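Clilto Play Kitchen, progress report
To: Zetton small grants desk
9/16/24

Hi all,

Quick version first: we've spent 300 of the 400 dollars, the kitchen table is up and running, and the kids' corner at Zondo has gone from the sad end of the room to the bit everyone heads for (me included!).

Most of the money went on cookware. I'd planned to buy a big boxed set back in February, but the plates in it were tiny, so I picked things up piece by piece and I'm so glad I did. We have proper-looking pots now, a colander and a measuring cup in the same soft green, and a toaster oven that has already caused more arguments over turns than anything else we own. The food is a mix of hard plastic and soft stuff, partly donated and partly from the El Idrissi shop, which gave us a discount on the whole order.

We also changed how the table gets set out. It used to be everything in one crate, tipped out, good luck. Now I lay the pieces out with a bit of space between them before a session, pots on one side and the oven on the other, and the children start "cooking" much sooner. Fruit wanders all over the place by the end, but I can live with that.

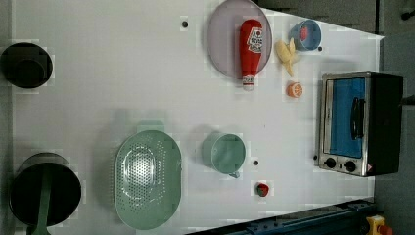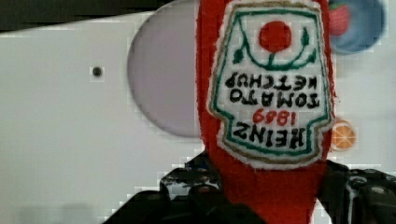 Dalia Belkadi wrote to me after reading a draft of this and asked for more soft food in the next order. In her group the little ones go for anything they can squeeze, and she finds the hard pieces too loud once they start landing in the pots. She'd also like a second colander, as hers are forever being worn as hats.

I'm with her on the soft food. The plan for the remaining 100 dollars is 50 on fabric vegetables (we're very heavy on fruit right now) and the rest on a lidded storage box and a few more cups. The colander can wait unless something turns up secondhand.

One thing still open is cleaning. The plastic gets wiped down after each session, no trouble at all, but I haven't settled on a routine for the fabric pieces and would love to hear what your other groups do. Receipts are in the shared folder, apart from the one for the measuring cup, which I'm still hunting for.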